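A March visit to Gradel

I had been meaning to get myself to Gradel for the best part of a year, ever since Jerome Policarpio stood up at our little meet-up in Havwood and talked so cheerfully about planners that I went home and rewrote half of mine. So when the invitation came round for their spring visit I said yes before I had looked at the trains, which turned out slow, but never mind! I had a flask and a window seat.

Coffee and a whiteboard

We were 30 visitors, a nice mix of students, integrators and people like me who write the dull glue code in between. Jerome met us at ten with a tray of very good buns and went straight to the whiteboard. Gradel has no great hall of machines. Most of what they do is software, and most of that happens in simulation, so the tour is really a walk from desk to desk with somebody kind at each one.

The planning desk

Jerome's own corner came first. His team works on Koltamby, their motion planner for robots with two arms, and he let us watch it search for a path while he chatted about collision margins. He keeps them generous early on and tightens them near the thing being picked up, and he is quite happy to let the planner give up and ask for a better base position instead of twisting an elbow into some dreadful shape. I asked about planning time (I always do) and he admitted the awkward cases are still the ones near corners and edges. A queue of 2000 randomised starts runs overnight, and the failures are waiting for whoever gets in first.

The perception desk

After lunch I spent far too long with Hongjun Wan, who looks after Pinheiro, the part that turns camera views into objects and poses. She had a kitchen loaded, a handsome one with navy cupboards and a marble-topped island, and the task was a small cup standing by the gas cooktop. It sounds easy, and Hongjun laughed when I said so. The cup's body is pale and translucent, the marble is pale too, and there is a bright patch of light across the worktop, so her favourite test is to move the lamp and see whether the estimated pose wanders. The reddish-brown band round the middle gives the software something to hold on to. She then has to tell the planner about the burner grates next door, which are thin, shiny and easy to get wrong in a depth map.

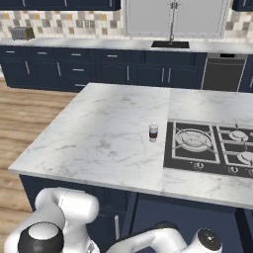
Tools, and the journey home

The last stop was the tooling group, and I could have moved in. They have a replay viewer that lines up the planner's log with the detector's output on one timeline, so you can scrub back and find which of the two went astray. I came away with 8 pages of notes and a promise from Jerome to send me the config format. If you are going next spring, take a jumper for the back room and sit near Hongjun at lunch.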